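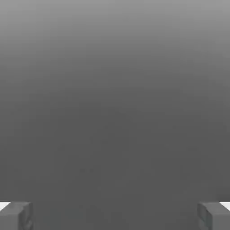
Jörg Pfeiffer told our group before we had even put our bags down that a demo is the one day a robot gets to choose its own homework. He repeated it at lunch, and I have used it as the starting point for my part of the report.

Visit report: open day at the Rinmont lab
Automation course, project group 2
14 July 2021

Our task was to watch the gripping demonstration and judge whether the method could be used on the packing bench in our own project, which we call Adel. The lab ran the arm in simulation first, then on the bench. I was assigned the simulation part.

The view from the wrist is plain. There are two blocky fingers low in the corners with a wide gap between them, and past them only gray that gets darker going down. I had trouble judging distance from it. There was no edge or pattern to go by, and I asked whether the software had the same trouble. The answer was that it also uses the joint positions, so the picture is only part of the input. Fair enough, but then I would like to know how much the picture adds. They did not have a test with the camera switched off.

The poster in the hallway said 3715 simulated attempts, with 85 percent counted as successful. I asked what counted. A grasp is a success if the part is still between the fingers at the end of the lift. It doesn't have to be put down in the right place, or put down at all. For Adel, putting the part down is most of the job.

The bench run used the Nägeli controller and one kind of part, a short plastic sleeve. I saw it pick up sleeves from a tray where they all lay the same way. When Mia from our group asked if she could turn one sideways, the presenter said the schedule was tight. The schedule may well have been tight. We still left without seeing it.

What I thought was good: the simulation restarts fast, and the settings are kept in one file that a student could read. The Unham add-on, which logs each attempt, would save us the spreadsheet we have been filling in by hand since December.

My recommendation is that we borrow the logging and wait on the rest. Before we change our own setup I want 80 runs with mixed parts, turned at random, scored on placing and not just lifting. Two people in the group disagree and think the success rate is already high enough to start. Their section follows mine.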